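From: Dzifa Korletey
To: shared-bench list
Date: 08/02/2024
Subject: Re: [shared-bench] second pair of arms, or spares first?

Hello all,

Thank you, Gilbert, for putting the question so plainly, and sorry it took me a while – I wanted to go through the receipts before I opened my mouth.

Gilbert wrote:
> We have 1558 left in the equipment line and it has to be
> committed before April. Tadden wants to put it toward a
> second two-arm station. I'd like to hear from people who
> use the first one every day before I say yes. What do you
> keep running out of? And is dish work still the plan?

Dish work is still the plan, yes, and we're very fond of it! Plates in a rack ask a lot of two arms in a small space, and they cost next to nothing to replace, so I'd be sorry to see us move on before the Cikosero visit.

As for what we run out of, it's the small stuff. Fingertip pads first, then cables, then the printed brackets (which we can make ourselves, bless that old printer, but it ties up a whole evening). Servos are the big worry. Woka quoted us 20 days for delivery last time and it came to 21, and I have no complaint at all about that, but a station with one good arm isn't much use to anyone in the meantime.

So my vote would be to put 400 into a spares drawer right away: pads, two servos, a set of cables and a spare power supply. The rest can go toward Tadden's second station, even if that means we buy the rails and corner posts now and wait on the arms.

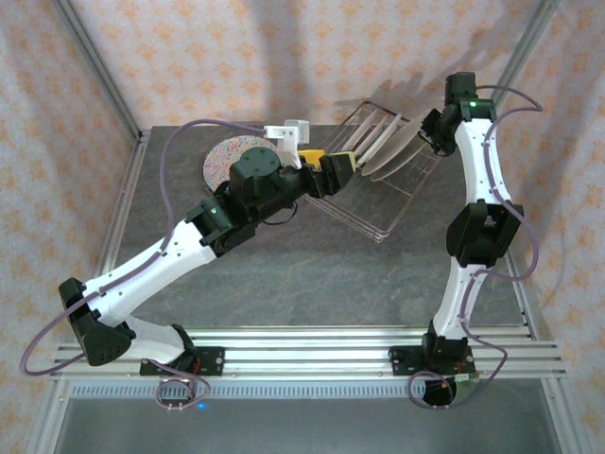 I'd also ask that whatever we build matches the first station as closely as we can manage, base plates and rails included, so that parts can travel between the two. I know the newer rails are a little cheaper. We went that way with the old cart and spent ages hunting for nuts that fit – Tadden will remember, he was under the table for most of it.

One more thing, and then I'll let you all go. Could whoever orders please ask Woka whether shipping is charged per box? If it is, I'd hold the pads back and send everything together.

Warmly,
Dzifa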